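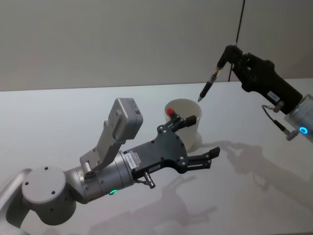 Notes by your instructor, Losten Evening Workshop, Room 14

Okay, paper cups! I know it sounds like a thin subject for a whole Wednesday, but stick with me. Take a plain white one and run your thumb around the top. That rolled rim is doing a lot of work — it stiffens the mouth so the wall doesn't fold when you pick it up.
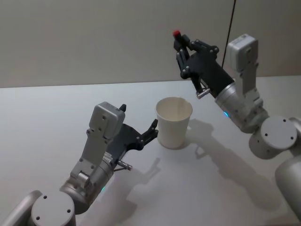 Now the taper. Wider at the top, narrower at the base, so cups nest in a sleeve (and so they tip more easily when empty, which I prove by accident every term). Set yours upright, then draw the outline and the shadow before you measure anything. I'd like 4 sketches from each of you. 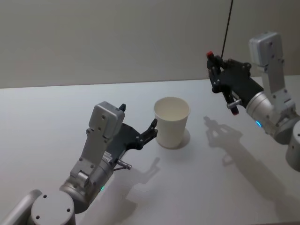
Before next class
Read handout 718 and bring one unprinted cup.

Losten Evening Workshop — Contact the office — Back to top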